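Derese Technical College
Department of Applied Mechanics
Robots in Everyday Work: Course Handout, Unit 4
Can a Machine Tidy a Bedroom Yet?

Instructor: Aldana Tapia
Laboratory supervisor: Thongchai Thaweesak

Read this handout before the January laboratory session. It covers the sorting and putting away of small personal items, a chore that most adults do without thinking and that machines still do poorly. Unit 3 dealt with floors and dishes. Laundry is left for Unit 5.
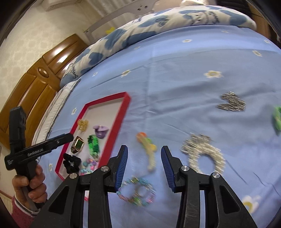
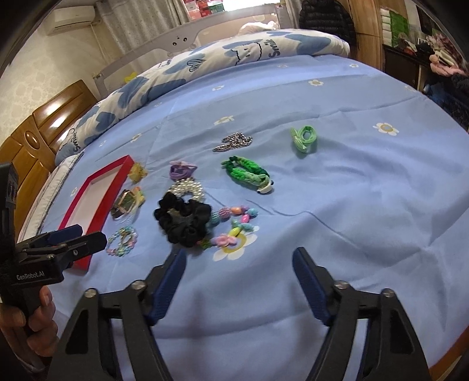 Figures 4.1 and 4.2. Hair accessories and a red-rimmed tray on a daisy-print bed sheet, with hand-held grippers.

4.1 The chore

Stated for a person, the chore takes one sentence: put the hair things in the tray. Stated for a machine, it must be broken into parts. The machine has to find each item, decide whether it belongs in the tray, choose a place to take hold of it, lift it without dragging its neighbors or the sheet, and set it down where there is room. It must also decide when the work is finished.

Students often assume that the third part, the grip, is the whole problem. It is the part that shows, and it receives the most attention in product films. In the department's own trials the second part and the last part caused as much trouble.

4.2 Why small soft goods are hard

Compare the items in the figures with the parts handled in a factory cell. A machined part is rigid, is always the same size and usually arrives facing the same way. Hair accessories share none of these traits.

Scrunchies. A scrunchie has no fixed outline. The black ruffled one in the tray in Figure 4.1 forms a small ring; the same kind of article may lie flat, twisted or folded over on another day. A model trained on one shape may not know the others.

Claw clips. The body is hard and offers good surfaces to a two-finger gripper, but the clip can open when squeezed at the wrong point. The grip has to be planned around the way the article moves.

Beaded rings and bracelets. Beads roll under a pad, and the open center invites the planner to close on empty space. A finger placed inside the ring and a finger placed outside it will generally do better than two fingers closing from the outside.

Overlapping items. In Figure 4.2 a large black satin scrunchie partly covers a pearl-beaded one. A person sees two things. A vision system may report one thing of an odd shape, and the gripper may then lift both or neither.

Patterned cloth. The printed daisies are of a size and color that a detector can mistake for an article. Note in Figure 4.2 the flower-shaped clip resting on a daisy motif. Students should expect false picks on cloth of this kind and should record them separately from missed picks.

4.3 What belongs in the tray?

Figure 4.2 includes a square-faced wristwatch beside the tray. It is not a hair accessory. Whether it should go in the tray depends on the household, and no amount of skill in gripping will settle the matter. Some families would put the watch in with the rest. Others would want it on the night table.

A machine can be given a rule, can ask, or can leave the doubtful item alone. Each choice has a cost. Rules fail on items not foreseen. Questions, if there are too many, take more of the owner's time than the chore itself. Leaving things alone is safe but produces a bed that is still not clear. In class we will treat the wristwatch as a doubtful item, and each group will state its policy in writing before the session begins.

4.4 Results from the Pukcombe trials

The department ran 1000 pick attempts at its Pukcombe laboratory with a fixed arm and a two-finger gripper, using mixed hair accessories on printed cloth. An attempt was counted as a success only if a single item was lifted and released inside the tray.

Attempts: 1000
Successes on plain cloth: 407 of 600
Remaining 400 attempts: printed cloth, scored separately; see the course folder

The plain-cloth figure comes to a little over two-thirds. A bedroom helper that drops or misses nearly one item in three would not be kept for long. The figure should be read with care, however. The arm did not move from its stand, the lighting was steady, and no person or pet entered the work area. A home offers none of these comforts.

The Vuseck planner was used for all attempts. Groups may use it again or may use Ulora, which is slower but reports how sure it is of each pick. That report is useful for the policy described in 4.3.

4.5 Where matters stand

For the purposes of this course, a chore is considered "done by machine" when it can be left to the machine in an ordinary home, without a person standing by, and when the result needs no correction. Floor cleaning meets this test in many homes. Sorting small items on a bed does not. Machines can complete parts of it under watch, at a pace well below that of a person.

The shop floor offers a nearby case. Kitting, in which mixed small parts are placed in a tray for assembly, resembles the bedroom chore closely and is further along. The employer can change the trays, the lights and the order in which parts arrive. A family will seldom agree to change its bed sheets for the benefit of a robot.

4.6 Preparation for the laboratory session

Work in groups of 2. Each group is to bring:

A written policy for doubtful items, no longer than one page.
A list of the item types in Figure 4.2, with a proposed grip point for each.
A stopping rule that states how the machine will know the bed is clear.

Written work is handed to Thongchai Thaweesak at the start of the session. Late policies will be read but not graded. Questions on the reading should be directed to Aldana Tapia during office hours.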